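Making a Hand-Tied Bouquet at the Kitchen Table

I started doing my own flowers one February, when the shop on the corner closed and I found I missed having something cheerful to look at over breakfast. My first few bunches were frightful, I'll admit, all heads facing the same way like a queue for the bus! But it is a lovely way to spend an hour, and once your hands have got the hang of it you'll wonder why you ever paid someone else to do it.

What you'll need

13 stems or so is plenty for a small jug, with 5 or 8 of those being your proper blooms and the rest greenery and bits. You'll also want sharp scissors or snips, a length of soft string, and a cloth you don't mind getting leaves on. I always put a cloth down first - petals and pollen get into the grain of a bare table and you'll be picking them out for days.

Choosing your colours

Soft colours are the kindest to a beginner. Pinks, oranges and yellows in gentle shades all get along together, and you can put them in nearly any order without a quarrel. I like to add something dark and dried as well, which stops the whole thing looking too sugary. My friend Vira Bilyk saves hers from the autumn and hangs them in the airing cupboard, and I have been known to help myself.

Getting the stems ready

Lay everything out on the cloth so you can see what you have. Strip the leaves from the lower half of each stem, and go gently with anything dried, as it does shatter. Put aside any stem that is a good deal longer than the others and leave it whole for the moment. You can trim it at the end, once you know how tall the bunch wants to be.

Building the bunch

Take your best bloom and hold it loosely between thumb and first finger, a good way down the stem. Add the next one across it at a slant, then turn the bunch a little in your hand and add another at the same slant. Keep turning and adding. The stems will begin to make a spiral, and the heads will spread out by themselves. Don't grip too hard - I used to hang on for dear life and squash the lot.

Flowers on the cloth, in pinks, orange and yellow with some dark dried foliage among them.

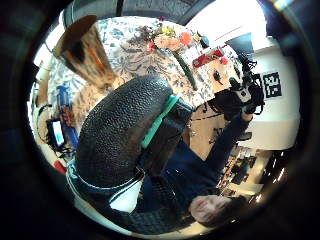 How long will a hand-tied bunch last?

Most fresh flowers will give you the best part of a week if you change the water every other day and take a sliver off the stems each time. The dried pieces can be kept and used again.

Tying and trimming

Wind the string twice round the place where your fingers are, pull it snug and knot it. Then cut all the stems level, a bit longer than you think you need, and try the bunch in your jug before you take off any more.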